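Flaltcombe Paltside
Hand-guiding and remote teaching kit for seven-joint arms

Paltside is a handle, a foot pedal and a piece of software. You hold the handle, the arm goes where you go, and the software writes it down. If you would prefer to stay in your chair, unclip the handle from its dock and drive the arm from across the room, or from Cerkovano, where our support desk does it daily and with visible smugness.

A task usually takes 10 demonstrations to teach. Stubborn ones take 60. Réka Pap, who wrote the recorder, once needed 95 to teach a drawer, and she would like it known that the drawer was at fault.

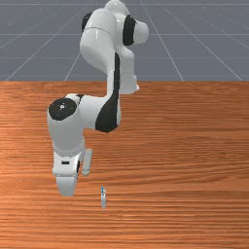 Rehearsal mode lets you practice on a simulated arm before you are trusted with the one that cost money. The handle and pedal work exactly as they do on hardware, and the recordings save in the same format. Start with something dull: open fingers, a wood-grain tabletop, one small upright vial-like object with a blue top, and nothing else to blame. Bring the hand down beside it, close, lift, put it back. Knock it over as often as you like. Reset is the left pedal.

What's in the box
Handle with charging dock
Two-button foot pedal, cable included
Mounting collar, Lüthi pattern
Software license, one seat
Printed manual, 44 pages, several of them useful

Recording
Press the right pedal to start and again to stop. Hold it down to throw away the last attempt. Pauses longer than the limit you set are trimmed, so go ahead and scratch your nose.

Not included
The arm. Customers do ask.

Orders and trial units
Write to Tatu Rweyemamu in sales. Tell him which arm you have and what you want it to learn, and please don't say "everything."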